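Ticket: second gripper, Wornside bench
Opened by: Gunvor Ekström
Status: waiting on quote

Right, so I've been asked to put a number on a second pair of grippers before the Hidow budget closes. The quote from Brøndum came back at 3,699 for the pair, with cables and brackets thrown in. I nearly signed it there and then — then Bent asked what the delivery time was, and it's 13 weeks. Ouch!

We're on table tidying at the moment, plates and tissues and glasses, and the parallel fingers are what we've got to plan around.
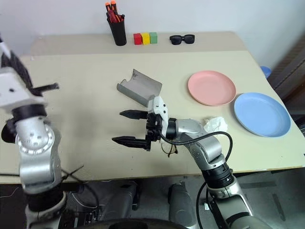
Could we buy just the fingers and keep the old bodies? Brøndum will sell them loose in packs of 5, but the warranty on the body lapses if we fit them ourselves.

So I've asked for two prices, one with their fitting and one without, plus spare cables (I always forget the cables). Bent Kirkegaard wants 3 sets on the shelf. I'd settle for two and put the rest towards servicing. Leaving this open till they write back.

Recent tickets
Hinduvton: arm service contract renewal
Spare cable order, Wornside
Bench power supply, second quote

Comments
Bent: Still say three. Thirteen weeks is a long wait!
Gunvor: Fine, but it comes out of your travel money.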